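Besness 1/48 Floatplane Kit: Review

Reviewed by Dindo Tolentino, July 2019

Besness has been making aircraft kits for a while, mostly trainers. Their new floatplane comes as 97 parts in gray plastic, with decals for two wartime patrol schemes. I bought mine from Moges and built it with the wheels off, on the beaching cart. 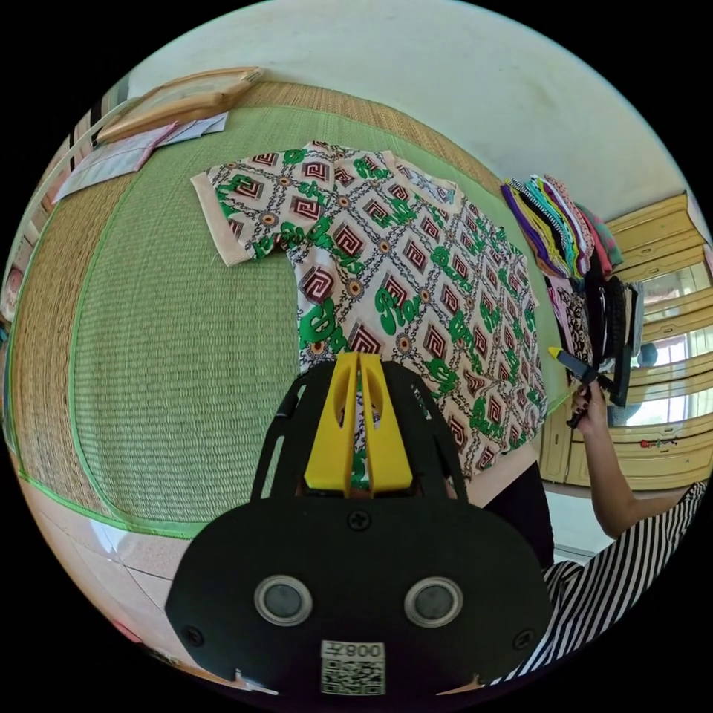
Fit and assembly

The fuselage halves closed without filler. The main float did not — there is a step along the top seam that took two rounds of putty and sanding. Wing struts are thin and the locating holes are shallow, so tack them first and check the angle from the front. Rigging is left to the builder. I used fine elastic thread.

The cockpit is good for the price. The rear gun ring is too thick and I thinned it with a file.
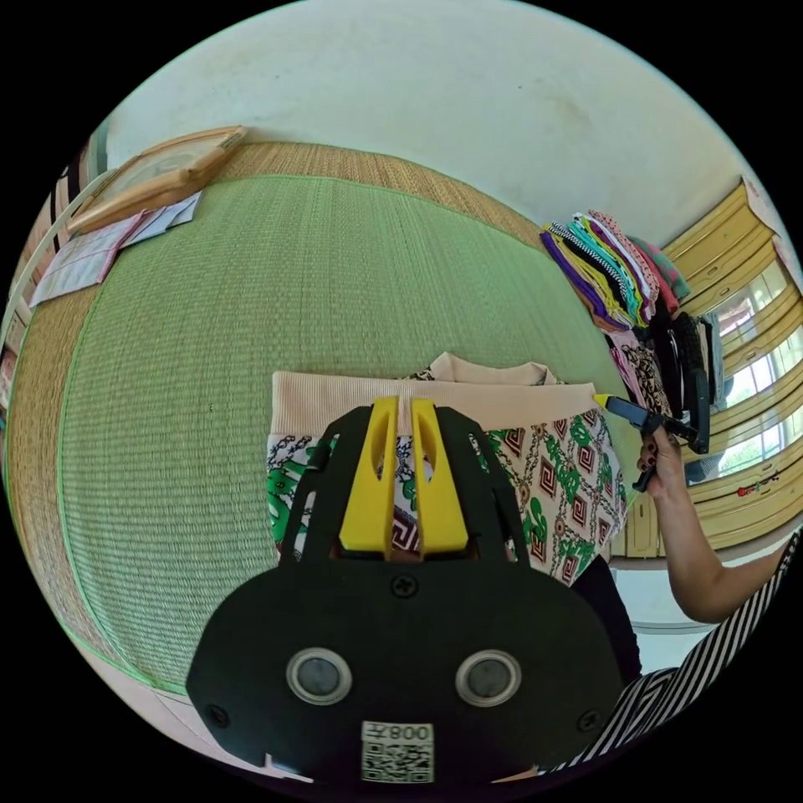 Gripper with yellow fingers, patterned fabric beneath.

Decals

Thin, in register, and they settled down with one coat of softener. The stencils are readable. Ariel Manalastas built the second scheme and had one wing marking tear, so keep a spare sheet handy.

Worth buying if you don't mind work on the float.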